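About Claruvero

Claruvero tests and certifies packaging for fresh produce. We work with growers, packers, and carton makers who need to know how a package will hold up between the packing line and the store shelf.

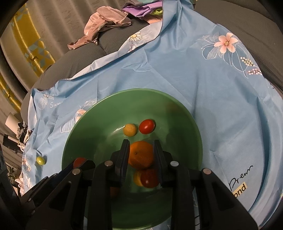 The company began as the materials section of Drakow, a corrugated board mill, and became a separate business when outside customers started to account for most of the test hours. The mill is still a customer. It has no seat on our board and receives its reports in the same format and at the same rates as everyone else.

Our main laboratory is in Erkham. It has 4 conditioning rooms, each held at a fixed temperature and humidity, and a compression hall with a load frame large enough for a full pallet. Board loses strength as it takes up moisture, so samples are conditioned before any strength test is run. A carton that passes in a dry room can fail at the bottom of a stack in a cold store, and most of the disputes we are asked to look into start there.

Routine work covers:

Edge crush and burst strength of board
Stacking strength of filled and empty cartons
Vibration and drop testing
Airflow through vented cartons during forced-air cooling
Water vapor transmission of liners and films

We also run the Tehrani Program, a shared test series for small packers who ship fewer than 56 pallets a week. Members submit cartons each June and receive a ranked data sheet with company names removed. Over 200 carton designs have been through the program so far. The data sheets are open to all members, including those who did not submit that year.

Claruvero has 32 employees, most of them test technicians and packaging engineers. We do not sell packaging or take commissions from suppliers. Reports list the method, the conditioning time, and every individual result — including samples that were rejected and the grounds for rejecting them.

Samples are received at the Erkham loading dock until 4 p.m. Please include a completed sample form in each shipment.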